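Skov Round Table Coaster, Dark Red

Food hall and canteen range / Table accessories / Coasters

Sold by the sleeve of 30 or the carton of 60
Other colors in this range: gray, cream, dark green

The Skov is a plain round coaster for shared dining tables. It was drawn by Kaj Overgaard for Lukar and is used in food halls, staff canteens, bowling alleys and other places where people carry their own drinks to the table and leave them there. It has no logo and no pattern. The dark red shows up clearly on pale tabletops, so staff can spot the coasters when a table is cleared and pick them out before the trays go back to the rack.

The edge is slightly raised all the way round. Drips stay on the coaster and a bottle or glass set down off-center will slide back from the rim instead of going over it. The underside has a thin grip layer that holds the coaster still when a drink is lifted. The grip layer is part of the coaster and cannot be peeled off or replaced.

The Skov is sized for one drink. It takes standard tumblers, takeout cups up to the large size and most single-serve plastic bottles. It is too small for pitchers and for the two-handled sharing cups in our Skela range, which have their own stand.

In use

Most customers set the coasters out at the start of the day, one per seat, toward the middle of the table. Trays then go down on the seat side or behind the coaster, depending on the size of the tray. On the narrower Drindier tables, we suggest one coaster between two seats. A full place setting with a tray, a side of fries, a paper cup and a few sauce packets takes up more of the table than most floor plans allow for, and a coaster at every seat ends up underneath something. 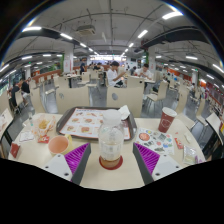

Dark red coaster with a plastic bottle, in front of a lined brown serving tray on a cream table.

The cream tabletop is the one we are asked about most. Pale tops show rings from cola, tea and coffee sooner than wood-tone tops do, and the rings are harder to lift once the table has been through a lunch service without being wiped. A coaster will not deal with ketchup or grease from wrappers. For those, use a damp cloth and the ordinary table cleaner you already have.

Cleaning

Wipe with a damp cloth between customers. At the end of the day, wash by hand in warm water with dish soap, or put the coasters in the top rack of the dishwasher in the mesh bag supplied with each carton. Stand them on edge to dry. If they are stacked wet, the grip layer will stick to the coaster below and may mark it.

Do not use bleach. It turns the dark red toward brown, and the cream and gray versions go yellow. Do not use scouring pads on the top face.

Coasters that have lost their grip can usually be brought back by washing the underside with dish soap and letting it air dry. Grease is nearly always the cause.

Storage

A sleeve of 30 fits in a standard cutlery tray. Keep sleeves flat and away from hot lamps and dish warmers. The mesh bag can be hung from a hook.

Ordering

Sleeve: 30 coasters, one color
Carton: 2 sleeves, 60 coasters, with 1 mesh wash bag
Mixed cartons: available in any two colors, one sleeve of each
Replacement mesh bag: sold singly

Coasters are not sold loose. A single sample in the color of your choice can be sent out before a first order. The color may vary a little from batch to batch, mostly in the dark red and dark green, so if an exact match matters, order everything for one room together.

The gray version is out of stock until July. Orders that include gray will be held and sent complete unless you ask us to split them.

Guarantee

2 years against cracking, warping and separation of the grip layer in normal use. The guarantee does not cover bleach damage, burns or coasters cut down to fit a holder.

Questions about table layouts and quantities go to Zlatko Lazarević on the contract sales desk. Please have the number of seats and the table size ready. For returns, use the form on your delivery note.

Goes with

Skov napkin holder, dark red
Skov tray rest, short
Drindier two-seat table, cream top
Skela sharing cup stand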